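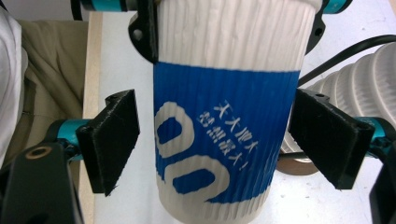

Saturday, 5 p.m. Reel 2, Foley, second pass

Back on the ballroom scene from Inskip. The director has seen our first pass and feels the heroine's shoes sound "like a horse with money." I listened again and he has a point. We had her in the hard leather heels on the Tundik floor panel, with the mic at knee height, and every step arrives a little before she does.

Tried today:

Same heels, felt pad glued under the front half. Better on the walk, useless on the turn. The pad came off in take five and finished the dance under the radiator.

The old character shoes from the Flunard job. Soft, warm, squeaks on the left. The squeak lands exactly when the count proposes. Kept one take of it for morale.

Heels again, no pad, a wool blanket under the panel, mic raised and turned toward the wall. Best of the day. Loses the click but keeps the weight. Use take 20 up to the staircase, then go back to the first pass, which nobody complained about there.

The kiss, cue 304. Production wants it "present but tasteful," and has sent that note in two different emails with two different ideas of tasteful. Trinh Đoàn did it on the back of her hand, as usual, and then did it again at half the level while I pretended to adjust a cable. The quiet one works. What sells it is the sleeve: she rubbed the taffeta sample against her collar right after, and suddenly there are two people standing there in expensive clothes.
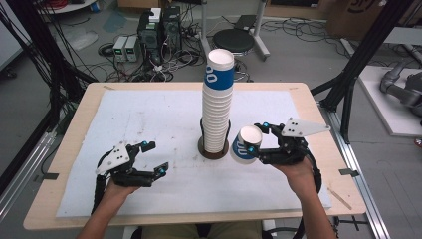 Taffeta is nearly worn out, by the way. It has gone limp at one end and sounds like a raincoat. Ask Gonar's wardrobe department for an offcut before they wrap, and ask nicely this time.

Rain on the carriage roof: still rice on a baking tray. I know we said we'd try something grander. The rice is fine. The rice has been in more films than the lead.

Problem for Monday's person, who is me: the picture department has recut the staircase again and taken eleven frames out of the middle. Every footstep from the landing down is now late. I can slide most of them, but the stumble has to be done over, and it was a good stumble. My hip remembers it.

To do
Conform reel 2 to the new cut
Redo stumble, find kneepads
Relabel the heels, both pairs currently say "countess"
Send quiet kiss and loud kiss to the mix, marked clearly, and let them fight it out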